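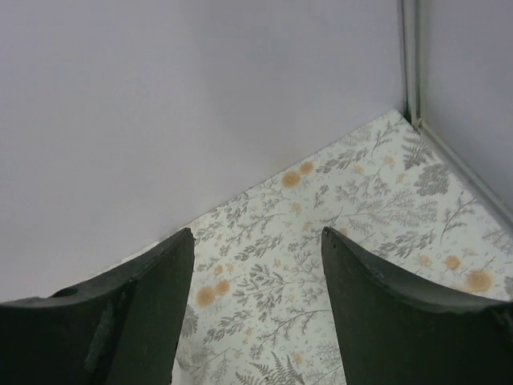
Ticket 2118-B: Patterned liner lifting in corner
Product: Ukis drawer and shelf liner, floral
Category: Fit / curling
Status: Resolved
Opened: 11/11/2018

Reported problem

Liner does not stay down in the back right corner. It sits flush after installation and lifts within a day. When the corner is pressed down, a ripple forms further along the right wall. Customer has trimmed the sheet twice and reports no improvement. Second sheet from the same roll behaves the same way.

Customer's measurements: interior depth 252 mm, sheet cut to 252 mm. No adhesive used. Liner was purchased through Drurkley and stored rolled, print side in, since June.

Initial response

Asked customer to confirm the following:
– whether the walls meet at a true right angle
– whether there is a bead of glue or filler along the base of either wall
– depth at the left side as well as the right

Reply received the same day. Corner checked with a square and found to be slightly open. There is a thin line of dried glue along the base of the back wall, most of it near the corner. Depth at the left side is 2 mm less than at the right.

Diagnosis

Two separate causes.

1. Sheet is oversize. A liner cut to the full interior depth has no clearance. On the left side it is under compression by 2 mm and the excess travels to the free corner. Trimming did not help because both trims were taken off the front edge parallel to the existing cut, and each time the customer pushed the sheet back until it touched the wall. The back edge was still riding on the glue line.

2. Roll memory. Stored print side in, the sheet curls upward at the ends. This alone would not cause the ripple but it makes the corner lift sooner.

Steps given to customer

1. Remove the liner completely. Do not try to trim it in place.
2. Scrape the glue line with a plastic scraper. A metal blade will mark the base. Wipe with a damp cloth and let it dry.
3. Roll the sheet the opposite way, print side out, and hold it with a loose band overnight.
4. Measure depth at left, center and right. Use the smallest figure and subtract clearance. In this case the cut size is 240 mm if the front lip is to stay uncovered, which the customer prefers.
5. Cut from the plain back with a straightedge. If two sheets will sit side by side, line up the blossoms before cutting. The leaf sprigs are too fine to match by eye and small errors there do not show.
6. Cut the tip of the back right corner off at a slight angle. A sharp point will catch in an open corner.
7. Lay the back edge first, then smooth toward the front.

Double-sided tape was not recommended at this stage. Bensaid removable tape can be used at the two front corners if the sheet slides.

Follow-up

Customer reports steps 1 to 7 completed. Corner is flat after four days with items in place and the ripple has gone. Some movement at the front – tape applied there, none at the back. The short offcut was kept for the narrow shelf above.

Note added to the Flavness help article on liner sizing: measure depth in three places, and check the base of the back wall for glue before cutting.

Ticket closed.

Was this ticket helpful? Yes (14) No (2)
3 comments | Share
We use cookies to improve our support pages. Accept | Manage settings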